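Home | Files | Rooms | Notes | Issues | Contact

# Tuvau bathroom notes: toilet and brush

Maintained by Nizar Haddad. Last edited 16 Jun 2024.

## What this is

A small set of notes and pictures on one household job: scrubbing the bowl of a toilet with a brush and putting the brush back in its holder. It belongs with the Sukado kitchen notes, which are longer and, in my view, better.

I was asked to call this folder "complete bathroom cleaning." I haven't. It has no sink, no shower and no mirror, and the floor only comes into it because the toilet stands on it.

## The fixture

White ceramic, set against a gray wall, lid up. The underside of the lid has small dark bumpers and a label with a yellow-orange part. I could not read the label in any copy I was sent, so please stop filing issues asking for the model.
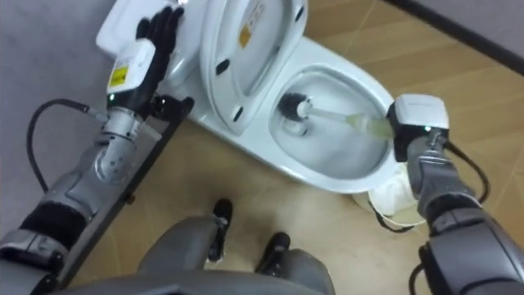
The instructions we started from say to do the upper walls first and work down to the drain. I have my doubts that the order matters much. Under the rim matters, and it is the part most people skip, probably since they can't see it while standing. The February draft gave it one line. It now has its own section in `scrubbing.md`, and I would still call that section thin.

## The brush

Dark bristles, long handle, open-topped white holder that stands on the floor. Notes from Wilczyńska recommend a holder with a closed top. Maybe. A closed top hides the brush, and I have yet to be shown that it does anything else. 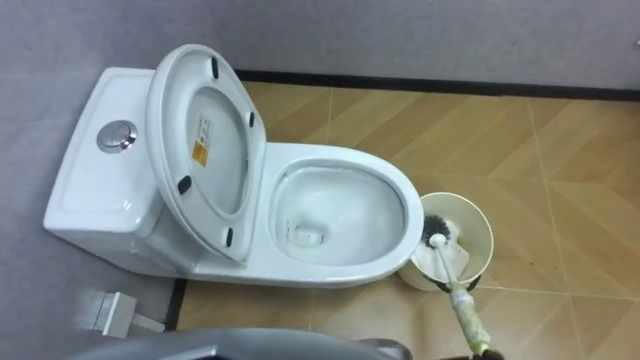 Draining the brush is where opinions split. Some people tap it on the rim, some trap the handle under the seat for 5 minutes, and some drop it straight into the holder and forget it. I wrote down all 3 and did not pick a winner. Vutham wanted a star rating for each one. I don't see what the stars would be based on.

## Files

- `scrubbing.md` - the bowl, rim to drain
- `brush.md` - rinsing, draining, when to replace
- `words.csv` - 160 terms for bathroom items, with duplicates I haven't merged
- `old/` - the February draft, kept for the comments

## Known problems

- "Clean" is never defined. A bowl can look bright and need another pass, and a picture won't settle it.
- The word list mixes "brush pot," "brush stand" and "holder." Same thing, as far as I can tell.
- The plan mentions growing to 1,000 terms. I doubt there are that many worth having.

## Changes

Send corrections to the issues page with the file name and the line. Suggestions for cleaning products will be closed without a reply.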